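Flinach Kitchen Sim: Pre-Run Inspection Checklist, Bimanual Stack
Scene: Wetelville counter, green cup task
Build 1516, planner branch "lernmont"
Date: Jan 31, 2026
Result: PASS WITH COMMENTS (again)

Fill in every line. "Looks fine" is a comment, and it will be sent back to you.

SECTION A. CONTROL

A1. Joint limits loaded for both arms: OK
A2. Both hands on position control, torque ceiling set: OK
Comment: Left hand ceiling was still at the value from the October soak test. Reset. Whoever keeps saving soak settings as defaults, please find another hobby.
A3. Control loop holding 500 Hz with rendering on: OK
Comment: Holds with rendering on. Drops with rendering on and the log viewer open. Close the log viewer.
A4. Software stop halts both arms: OK
Comment: Tested from the panel and from the keyboard. The keyboard shortcut is one key away from "resume." Ticket is open and has been for longer than I've had this desk.
A5. Idle arm holds pose while the other one works: OK
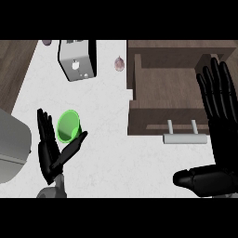
Item A5. Cup in the left hand, right hand open and holding position.

SECTION B. PERCEPTION

B1. Cup segmented while gripped: OK
Comment: Mask bleeds onto the thumb on some ticks. The tracker copes. I would like it to cope less and complain more.
B2. Drawer handle pose within tolerance: OK
Comment: Best detection in the scene. If everything on the counter were a pale bar on dark wood we could all go home.
B3. Small purplish item by the cabinet gets a stable label: FAIL (minor)
Comment: Flips between "onion" and "fig" at a confidence that would embarrass a coin. No effect on this task, as the planner treats both as something to avoid. Fix before anyone writes a recipe task.
B4. Objects partly out of view flagged as partial: OK
Comment: The Fung filter finally does what its readme says. Threshold left at 27.
B5. Robot's own hands removed from the obstacle map: OK on retest
Comment: First try, the right hand's fingers came up as an obstacle next to the cabinet, and the planner politely refused to move the right hand because the right hand was in the way. Self-filter padding increased. Please don't trim it back to save cycles.

SECTION C. PLANNING

C1. Both arms share one collision world: OK
C2. Held object attached to the correct hand in the planning model: OK
Comment: Check this by reading the attach state and comparing it with the view. The status light goes green if any object is attached to anything.
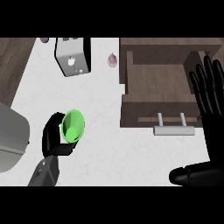
C3. Cup tilt fed back to the planner: OK, with a grumble
Comment: The tilt limit is only enforced when the cup is marked as full. Ours is marked "unknown," which the planner reads as permission. I've set it to full by hand for this run. Needs a proper default.
C4. Replan on lost grasp: NOT TESTED
Comment: The fault injector needs a license renewal. Leave this box empty until it has one. Copying "OK" from the previous sheet does not count as a test.
C5. Plan timeout set: OK
Comment: 18 seconds. Generous, but the old value made it give up just before finding the answer, and I know how that feels.

SECTION D. TOOLING

D1. Run log writes to the project share: OK
D2. Disk space checked: OK
Comment: Over 500 GB free after I deleted a folder called "final_final_keep." It was empty.
D3. Scene file hash matches the build sheet: OK
D4. Replay of the last run loads without edits: FAIL (minor)
Comment: Loads, but starts with the arms in the wrong order. Swap them in the config and swap them back afterward.

OPEN ITEMS BEFORE SIGN-OFF
B3, label flipping: perception, low priority
C3, default for cup state: planning, before the next build
C4, lost grasp test: blocked on license
D4, arm order in replay: tooling

Cleared for supervised runs only. Overnight batches stay off until C4 has a real result in it.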